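Last updated: November

Spent the morning on the planner again. The Panby branch still had the old waypoint blending in it, and every time the right arm got near the cups it slowed to a crawl and then sped up again. Traced it to the velocity limits being applied twice, once in our code and once in the Kyei wrapper. Took ours out and reran the can task on the RB-Y1 with the pink and blue cups on the white table.

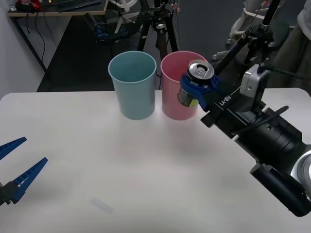 After lunch

Moved on to the grasp state. The controller reads the finger position and decides whether it has the can, and the threshold was a leftover from the Stostbridge blocks, which are narrower. I set a separate value per object in the config file. Should have been that way from the start. Also raised the log rate on the right wrist to 20 Hz, so the plots line up with the planner ticks.

The cup detector is better but not done. With the cups side by side it sometimes returns one wide box for the pair, and the planner then aims for the middle. I added a color check before the boxes are merged and replayed 7 saved logs through it. 2 of them still came back with a single box. 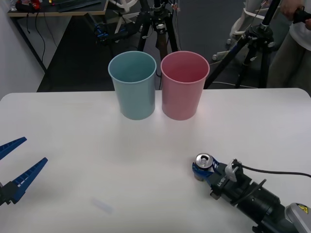
I think the remaining trouble is in the depth filter, which smooths over the rims before the detector gets its input. Tried a smaller kernel and got more noise along the back edge of the table. Left it at the old size for now and wrote up a ticket.

Nudside wants the tagged build by the end of the month. Merged the velocity fix, kept the color check on its own branch. Tomorrow: depth filter, then the left arm idle pose.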